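Home | Scores | Forums | Trades | Log in

Siu out again, how long this time?

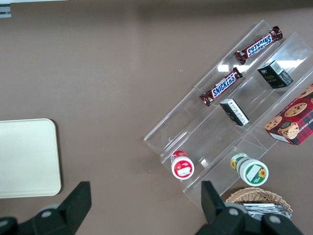
Clear display stand and tray on a brown table.

hoop_dad68
Team says Siu's knee is still swollen and he won't travel for the next 2 games. Last update said he'd be back in July for summer workouts at the latest. Now there's no date at all. Does Fako start at the point?

Jokemeck
Fako should have been starting already. He played 30 minutes last night and turned it over twice. The offense moves when he has the ball.

leftcorner3
Against a team that had quit by halftime. Put him up against a real press and see. I'd start Sadska and let Fako run the second unit like before.

Jokemeck
Sadska is shooting 68 percent at the line. You want him handling it late in a close game?

leftcorner3
I want him guarding people. Free throws can be fixed in a summer, slow feet can't.

hoop_dad68
Both of them together could work if they go small. We'd get killed on the boards though.

Print this page | E-mail this page

Comments (2)

benchmob: They rushed Siu back last season too. Let him sit until it's healed.

row_k: Agree with Jokemeck on Fako. Sadska fouls too much to start.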